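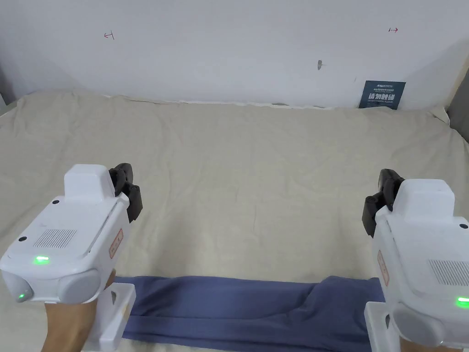 Blue-purple cloth folded on the bed, beige sheet underneath

How do small YouTubers deal with viewers getting their age and hometown wrong?

Posted by buvwood_makes, 8/28/26

Hi all! I run a little channel called Buvwood, mostly home stuff and a bit of chatting, and last month one of those celebrity bio sites put up a page about me. I was thrilled for maybe a minute (I have a bio page! my mother was very impressed) and then I read it. It has me nine years older than I am, born in a town I've only driven through, and married. I'm not married. There's also a net worth number that made me laugh out loud in the grocery store.

The trouble is that people now quote it in my comments, and a small brand I was talking to asked why my birthday didn't match what they found online. I wrote to the site through their contact form in April and again since, and got the same automatic message both times. Has anyone gotten one of these fixed? And do I have to give them my real birthday to do it? I'd really prefer to keep that to myself.

ilmont_kitchen

Oh, I've been through this! Mine said I was born in Canada and had a twin. What worked for me was skipping the contact form completely and going to the privacy policy at the very bottom of the site — there's often a separate email address in there for removal requests. I sent the link to the page, copied out the 2 sentences that were wrong, and asked them to delete those lines. I didn't offer the correct facts and they didn't ask for them. It took 8 days and then the lines were gone, with no reply at all.

The annoying part is that other sites had copied it by then, so I had to write to those too. Search results kept showing the old text for a while after the page changed. Google has a form for outdated content, which you can try once the page itself is different.

For the brand, I'd just tell them the page is wrong and you didn't write it. Anybody who works with creators has seen this before. I also put a short "about me" on my own channel with only the things I'm happy to share (first name, state, what I make), and now I send people there.

hadine99

just ignore it lol. those sites make up everything, my cousin has 40 subscribers and she's supposedly worth a million dollars

adebisi_edits

I agree with most of what Ilmont said, but be careful if a site asks you to send a photo ID to "verify" the change. One asked me for that and I said no. I wasn't going to hand my license to the people who invented a husband for me! I asked them to take the whole page down instead, and they did after a second email.

Keep screenshots of the page and of everything you send. And please don't post your real birthday in the comments to correct people, even if it's tempting. I did that once on a livestream and it was on three of those sites by the next week, spelled out with my star sign and everything. If someone asks, I say the page is wrong and move on to the next comment.

buvwood_makes

Thank you, this helps so much! I found the other email address hiding in the privacy policy, so I'm writing to them tonight. Leaving the net worth part out of my complaint for now because my brother wants to print it.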